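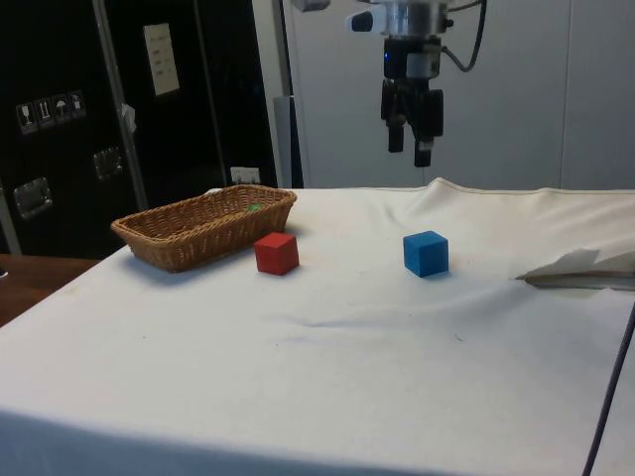
2 min read

My grandmother could name every shop on Campbell Street from the bridge up to the rail yard, in order, including the ones that burned. When she got to the end she'd go back down the other side. I was nine and bored stiff, and I didn't write down a word of it.

So I have a stake in this. Our town's history page has 2,091 old photos on it now, and hardly any of them say who is in them or what street they're on. We got the scans done and I'm glad. But I think we've been spending our energy on the wrong half of the job, and I'd like us to stop scanning for a year and go talk to people.

Take the one of the Tultus bakery with the delivery cart out front. The caption says "Bakery, early." Early what? Shirley Boychuk took one look at it and told me the boy holding the horse was her uncle, that the cart was green, and that the bread went out at 4 in the morning because the mill shift ate first. She also told me the baker's wife kept the books and hid money in the flour room – which may or may not be true, but I want it written down anyway!

I know the argument against this. Memory is slippery, and people mix up years and cousins. Ruby-Lee Harawira and I went back and forth on it all through July, and she has a point: she's found three different people who each swear their family owned the first truck in town. Fine. Put all three in. A reader can handle a disagreement (the old newspapers got plenty wrong too, and we quote those like scripture).

What bugs me is the cost excuse. The last batch of scanning ran $3,875. A decent recorder and a box of cookies would come to a whole lot less, and there are at least 6 people over ninety within walking distance of my porch who remember the Gusiver dance hall with the lights on. One of them played the accordion there.

I'd trade 1,000 more unlabeled photos for one good afternoon with him. I've already asked, and he says to come after lunch and bring the picture of the bandstand.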